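Musikschule Culitz übernimmt die Sommerwerkstatt Tellum

Gemeinsam musizieren, proben und auftreten: Ab August gehören die Ferienkurse für Kinder und Jugendliche zum festen Programm der Musikschule

Culitz. Wer in den vergangenen Jahren im Sommer am alten Pfarrhof vorbeispaziert ist, der hat sie gehört, die Geigen aus dem Obergeschoss, die Trompeten im Garten und irgendwo dazwischen immer auch ein Schlagzeug, das nicht ganz zum Rest passen wollte. Die Sommerwerkstatt Tellum gehört für viele Familien in Culitz zu den Ferien wie das Freibad und das Eis am Marktplatz. Umso mehr freuen wir uns, heute mitteilen zu dürfen, dass die Werkstatt ab August unter dem Dach der Musikschule Culitz weitergeführt wird.

Gegründet wurde die Sommerwerkstatt von dem Cellisten Ernő Simon, der sich nach langen und, wie er selbst sagt, herrlich lauten Jahren aus der Leitung zurückzieht. Ganz loslassen mag er zum Glück nicht: Das Kammermusikprojekt der älteren Jugendlichen wird er auch in diesem Sommer betreuen. „Ich habe mir immer gewünscht, dass die Werkstatt in gute Hände kommt und dass die Kinder davon möglichst wenig merken, außer dass es vielleicht ein paar Notenständer mehr gibt“, sagt Simon.

Die Leitung übernimmt Domingo Daza, der an der Musikschule seit Langem Gitarre und Ensemblespiel unterrichtet und vielen Eltern von den Adventskonzerten bekannt sein dürfte. Er hat die Werkstatt im vergangenen Sommer bereits begleitet, viele Gespräche mit den Lehrkräften geführt und dabei, so erzählt er, mehr Kuchen gegessen als in den zwölf Monaten davor. 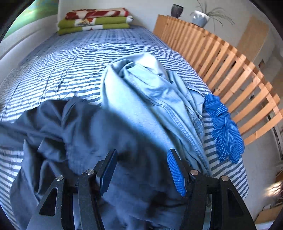
Dunkles, schieferblaues Kleidungsstück auf einem Bett.

Das Programm umfasst in diesem Jahr 6 Kurswochen. Neu hinzu kommt eine Woche für Songwriting, in der die Teilnehmenden eigene Stücke schreiben und am Ende im Saal Szabó aufnehmen können. Die beliebte Bläserwoche bleibt ebenso bestehen wie die Streicherwoche mit Übernachtung im Landhaus Grevero, bei der abends am Feuer gesungen wird, sofern das Wetter mitspielt. Wer dort übernachtet, bringt bitte Bettwäsche, feste Schuhe und natürlich das eigene Instrument mit. Leihinstrumente stellt die Musikschule auf Anfrage gern bereit, allerdings keine Kontrabässe, davon haben wir leider nur den einen.

Insgesamt stehen 400 Plätze zur Verfügung. Familien, die bereits bei der Werkstatt angemeldet sind, brauchen nichts weiter zu tun, alle Anmeldungen und Ermäßigungen behalten ihre Gültigkeit. Auch die Kursgebühren bleiben in diesem Sommer unverändert.

„Es geht uns darum, dass Kinder miteinander Musik machen, auch die, die erst seit ein paar Monaten spielen“, sagt Domingo Daza. „Ich habe selbst als Junge in so einem Sommerkurs zum ersten Mal in einer Band gestanden, ganz hinten, mit einer viel zu großen Gitarre, und ich weiß noch jedes Stück.“

Zum Abschluss jeder Kurswoche laden wir Eltern, Großeltern, Nachbarn und alle Neugierigen herzlich zu einem kleinen Konzert im Garten des Pfarrhofs ein. Beginn ist jeweils um 17 Uhr, bei Regen ziehen wir in den Saal Szabó um. Der Eintritt ist frei, über Spenden für den Instrumentenfonds freuen wir uns sehr.

Anmeldeformulare und das ausführliche Kursprogramm liegen im Sekretariat der Musikschule Culitz aus. Presseanfragen beantwortet Domingo Daza.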